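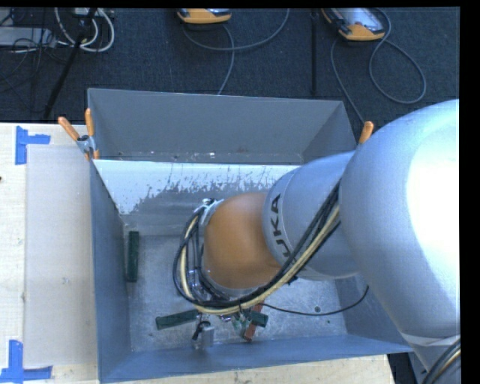

Cirkari 매치 1574 축구공 5호

상품번호 1574 / 5호 / 성인·중고등부 경기용
재입고 완료. 10월 입고분부터 밸브 바뀐 버전으로 나갑니다. 구버전 재고 없음. 구버전 찾는 분들 계신데 진짜 없어요.

간단 설명
열접착 방식 경기구. 실밥 없음. 천연잔디, 인조잔디 둘 다 가능. 맨땅은 비추천, 표면 금방 까집니다. 맨땅에서 차실 분은 아래 Gritley 연습구 보세요.
첫 터치가 좀 단단한 편. 말랑한 공 쓰시던 분은 처음에 어색하다고 하심. 두세 번 차면 적응됨. 긴 패스 때 흔들림 적고 낮게 깔아 차는 공이 잘 나갑니다. 무회전은... 차는 사람 나름.

사양
호수: 5호
겉감: PU, 미세 돌기 처리
접합: 열접착
튜브: 부틸
밸브: 신형 (바늘은 일반 바늘 그대로 사용)
색상: 흰색/남색, 흰색/주황
구성: 공 1개, 바늘 2개. 펌프 별도
권장 공기압은 밸브 옆에 인쇄되어 있음. 꼭 확인하고 넣으세요. 

호수 고르기
초등 저학년은 5호 사지 마세요. 커요. 초등부는 4호 (상품번호 다름, 검색창에 Cirkari 4호).
풋살은 풋살공 따로 있습니다. 이 공으로 실내에서 차면 너무 튐. 이걸로 반품 들어오는 경우 많아서 미리 적어둡니다.

써본 얘기
Ritva Lehtinen 코치님(여자부 골키퍼 훈련 담당)이 구버전부터 쓰고 계심. 비 오는 날 장갑에 붙는 느낌이 먼저 쓰던 공보다 낫다고 하셨고, 대신 새 공은 첫날 좀 미끄럽다고. 저희도 동의. 첫날은 젖은 수건으로 한번 닦고 쓰세요. 왁스 같은 게 살짝 묻어서 나옵니다.
직원들 목요일 저녁 경기에서도 이 공 씁니다. 작년에 꺼낸 공 아직 현역. 인쇄는 많이 지워졌어요. 로고는 거의 안 보임. 둥근 건 그대로.

가격
낱개: 56유로
단체 주문: 견적 문의. 클럽명, 수량, 색상 적어서 메일 주시면 답 드림
단체는 한번에 200개까지 바로 출고 가능. 그 이상은 나눠서 나갑니다.
클럽 로고 인쇄 가능한데 흰색/남색만 됩니다. 흰색/주황은 안 됨. 인쇄 주문은 취소 불가, 시안 확인하고 나서 작업 들어갑니다. 시안 답장 늦으시면 그만큼 밀려요.

배송
바람 뺀 상태로 나갑니다. 불량 아님. 받으시면 바늘에 물이나 글리세린 살짝 묻혀서 넣으세요. 마른 바늘 그냥 꽂으면 밸브 상합니다. 밸브 상한 건 교환 안돼요.
펌프질은 천천히. 콤프레셔로 한번에 넣지 말것. 접착면 벌어진 공 사진 가끔 받는데 대부분 이거.
토요일 경기에 쓰실 분은 목요일 오전까지 주문. 그 뒤는 장담 못함. 매장 수령은 Loltotwood 매장만. 문자 받고 오세요. 문자 전에 오시면 아직 창고에 있을수 있음.

교환/반품
바람 넣기 전: 가능
바람 넣고 안 찬 공: 가능, 단 바람 빼서 보내주세요
한 번이라도 찬 공: 단순변심 안 됨. 불량은 당연히 교환
불량 기준은 밸브에서 바람 샘, 접착면 벌어짐, 눈에 띄게 찌그러짐. 색이 화면이랑 조금 다른 건 불량 아니에요. 주황이 화면보다 좀 어둡습니다.
바람 새는 거 같으면 밸브에 비눗물 발라보시고 거품 올라오면 영상 찍어서 보내주세요. 하루이틀 지나서 조금 말랑해지는 건 정상. 경기 전에 한번씩 재서 넣으세요.

보관
경기 끝나면 바람 조금 빼두기. 차 트렁크에 여름 내내 두지 마세요. 라디에이터 옆도 안됨. 흙은 미지근한 물이랑 천으로. 세제 쓰지 마시고 세탁기 금지. (돌리신 분 있음)
겨울에 오래 안 쓰실 거면 망에 넣어서 걸어두는 게 제일 편함.

같이 많이 사시는 것
Gritley 연습구 5호 - 맨땅용, 봉제, 더 무겁게 느껴짐
Gritley 공망 - 끈 길이 조절 됨, 검정만
Říha 핸드펌프 - 압력계 달림. 바늘 수납칸 뚜껑이 잘 빠지니 주의
Říha 압력계 단품 - 펌프 있으신 분은 이것만 사셔도 돼요

자주 오는 문의
공인구인가요? - 아니요. 인증 마크 필요한 대회면 주최측 규정 먼저 확인하세요.
구버전이랑 섞어 써도 되나요? - 됩니다. 무늬 같아요. 밸브 색만 다름.
밸브만 따로 파나요? - 안 팝니다. 교체 작업도 안 해요.
흰색/주황 언제까지 있나요? - 재고 있는 동안. 다음 시즌에 색 바뀔 수 있는데 아직 연락 못 받음.
눈 올 때 쓸 주황 단색은? - 이 모델은 없어요. Gritley 쪽에 있었는데 지금 품절. 입고알림 눌러두세요.

문의는 상품 문의란이나 메일로. 경기 있는 주말엔 전화 못받습니다. 답변은 월요일에 순서대로 나가요.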